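Looking after band T-shirts and records

Wash a printed tour shirt inside out at 30 degrees and keep it away from towels and jeans, which rub at the ink. Skip the fabric softener. If the print has gone tacky, hang the shirt somewhere airy for 3 days before you fold it again.

Never iron straight onto the print. Turn the shirt inside out or lay a tea towel over the design - baking paper works too. 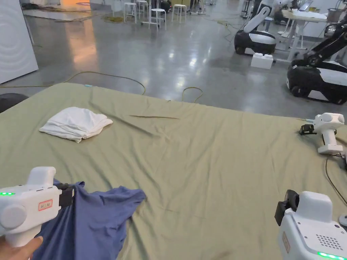
Records need less fuss. Stand them upright, never in a pile, and keep them off any shelf above a radiator. A 7-inch single in a paper sleeve will pick up dust quickly, so put a plastic outer over it. Brush before each play with a dry carbon fibre brush, following the grooves.

For sticky price labels on sleeves, warm the label with a hairdryer on low and peel slowly from one corner. Don't try this on matt card. My copy of the first Clornska album lost a strip of its cover that way in January.

Old gig posters should be rolled with the print facing outwards, then kept in a wide tube.

Updated 8th September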